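Desk tidying set, notes, May

Started at 9:40 after the usual fight with the hand trackers. Shanthi Mollah had the grippers first, I took over after lunch, and between us we got through the whole block I'd put down for today (hooray!). Grisska now stands at 2,528 episodes, with 565 of them on desks. The target for desks is 2,000, so yes, I know.

The task is still "small things and the frosted bin", both hands, any order. I've stopped telling people which item to begin with – when I did, every episode opened the same way and the policy got very good at one first move and hopeless after it.

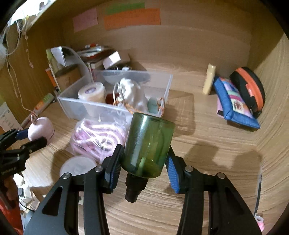

Bottles want a slower close than you'd think. Shanthi squeezes them the way she'd squeeze a ketchup bottle, I barely touch them, and I'd like both styles in the set, so please don't copy each other! What I don't want is the long hover. If you're stuck deciding, put the thing down, stop the episode and start again.

Clear bags with cord inside are my least favorite. The glare moves whenever the wrist does, and Radwan (our labeling script, for anyone new) keeps splitting one bag into two objects. I fixed 5 of those by hand and then gave up and filed it. 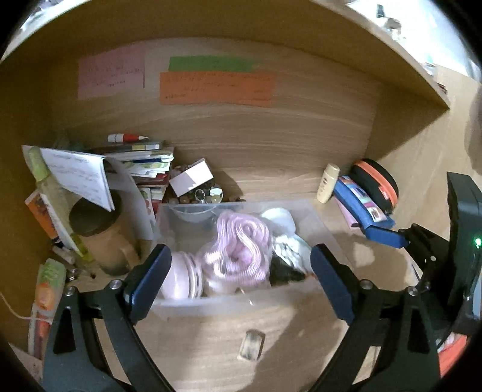

Left and right sync was fine all afternoon, no drift that I could find. Upload to Drernine is running now. Still to do: trim the idle bits at the ends, ask Shanthi where she saved her morning notes, and try the same task with the desk lamp off.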